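3.2 Countertop drying in small households

The second part of the study looked at what happens to drinkware between washing and storage. We visited 32 households in the Bradalmont area and asked each to keep a simple log of where mugs and glasses were set down after use. Most kitchens had a rack standing on a table or counter, and in nearly all of them it held more than freshly washed items. Mugs were taken from the rack, used and washed again without ever going back to a cupboard. Birhane and Dogar reported the same habit in shared flats, and called it rack storage.
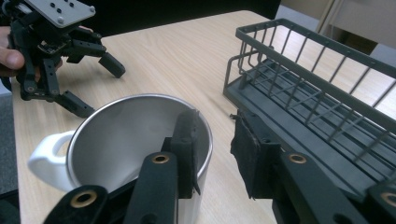 Figure 4. Stainless steel mug with a white handle beside a dark grey wire drying rack and drip tray.

Position mattered more than rack size. Where the rack stood within arm's reach of the place people drank their coffee, mugs were returned to it sooner — often within the hour. Where it stood across the room, they tended to collect on the table until the evening wash. The logs contain 965 entries in total, and 40 of these were set aside as the location was left blank.

Metal mugs were treated a little differently from ceramic ones. Several participants said they dried them by hand to avoid water spots, then left them next to the rack instead of in it. We coded these cases as "beside rack" and kept them apart from items left on the table for other reasons (see Weldu and Negussie for a similar coding scheme).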